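Clellusville Towel League

From the Clellusville student projects wiki. This article needs more sources. Last edited 23/09/2025

The Clellusville Towel League (often just Towel League, or CTL in older pages) is a student robotics project and small in-house competition run at the Van Dusen Technical School, Clellusville. Teams teach a robot arm to handle rolled towels and put them away in cloth bins. Started as a one-term class assignment, became a club, now both. Open to second-year students and up, first-years can watch and help with setup.

Contents
1 History
2 Format
3 Equipment
4 Scoring
5 Class version
6 Notable runs
7 Criticism
8 See also

History

The league grew out of a course called Handling Soft Things, taught by Yu-na Jeon. The course originally used wooden blocks. Jeon swapped them for towels in the second year of teaching it, on the grounds that everyone's block code looked the same and half of it had been handed down from the year before. Grades dropped. Interest went up. A group of students asked to keep the lab open after hours so they could go on with it, and that group is usually given as the start of the club.

First proper competition was held in April of the following year, four teams, one arm, no prize. Won by a team called Verkuvier, whose name has since been passed on to each year's defending team (a source of confusion in the results tables, see Talk page). Daithí Mac Giolla, a member of the first Verkuvier team, later came back as lab assistant and wrote most of the current rulebook. The rulebook is 17 pages long. The original was one side of paper.

Format

Each team gets a table session. Towels are rolled before the session by someone from another team, and laid out on the table mat. The robot has to pick them one at a time and get them into the bins. Teams may choose whether to drive the arm by hand (the "guided" division) or let a trained policy run it (the "hands off" division). Most teams enter both. Guided runs are also recorded and reused as training material for the hands off division, so a tidy guided session is worth having even if it scores badly.

A team member stands by the table during hands off runs and can call a stop at any time. Stopping ends the run but keeps the points scored so far. Touching a towel by hand ends the run and loses the last placement.

Rolls can be laid flat or stood on end. Standing rolls were added in the third season after teams complained flat ones were too easy, and then complained that standing ones fell over. Both are still in. The order of picking is free in the guided division. In hands off, the order is given to the team in writing just before the start and has to be passed to the robot as a plain text instruction, e.g. "put the yellow towel in the front bin".

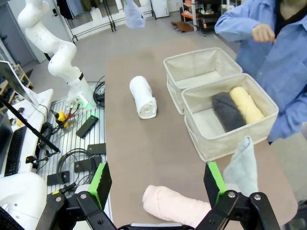 Color matters only for the instruction, not the score. Early seasons used all white towels, which made the recordings nearly useless for teaching a policy which one was meant. A mixed set was bought for the fourth season and has been added to since as towels wear thin or go missing.

Equipment

All teams share the same hardware. Bringing your own arm is not allowed, bringing your own finger pads is, provided they come off again without tools.

Arm: one white articulated arm per table, parallel gripper, two fingers. Green pads are the league standard.
Camera: small one at the wrist. A second fixed camera is permitted in the hands off division only.
Bins: fabric, cream. Soft sides are deliberate. A bin that slumps changes shape between runs and teams are expected to cope with it.
Mat: tan-brown. Replaced once, after a dispute over a darker mat that hid the gray towel.
Emergency stop: yellow housing, kept by the arm base. Checked before every session, no exceptions.
Software: Flenia, a recording and playback tool written by students on the course. Notoriously fussy about file names. Version 2 was meant to fix this and mostly did'nt.

Recordings go on the lab server. By the end of last season the shared set stood at 1562 runs, of which the rulebook lets a team use any or all. Teams are asked to tag bad runs and not delete them.

Scoring

A full session is worth 200 points. Points are given for:

- a clean pick (towel leaves the mat still rolled)
- placement in the right bin
- placement next to, not on top of, a towel already there
- finishing inside the time limit

Points come off for unrolling, for dragging a bin, and for dropping anything on the floor. A partly unrolled towel counts as rolled if the judge can lift it by the middle without it opening. This is known as the Jeon test and is argued about every year.

Ties go to the team with the shorter training time. Added after a tie in season two that was settled by coin toss, which neither team liked.

Class version

Handling Soft Things still runs, with the league rules cut down. Students work in pairs and get one bin. Coursework is a log of their sessions plus a short write-up on one failure, picked by the student, with the recording attached. Jeon has said in the course notes that the failure write-up carries more weight than the run itself. Pairs who do well are usually invited into the club but it isn't automatic.

The course does not require any earlier robotics class. It does require the lab safety talk. Miss it and you dont get on the table until the next one.

Notable runs

Highest guided score: 191 was listed here for some time but could not be traced to a score sheet, removed.

Highest hands off score: 118, set by the season four Verkuvier team. First hands off run to place a standing roll without knocking it down first. Mac Giolla judged.

Lowest finishing score: zero, several teams. The rulebook thanks them by season but not by name.

Criticism

Main complaint is table time. One arm per table, short evenings, and guided sessions eat most of it. A booking sheet was brought in, then a limit of two slots per team per week. Smaller teams say the limit helps them, bigger ones say it punishes anyone trying to train from scratch.

Some former members have also argued that rolled towels are too narrow a task and the league should move to folding. A trial folding event was run once, outside the main competition. Not scored, results not kept. Whether to try it again is an open item for next season.

See also

Van Dusen Technical School
Handling Soft Things (course)
Flenia (software)
Verkuvier (team), disambiguation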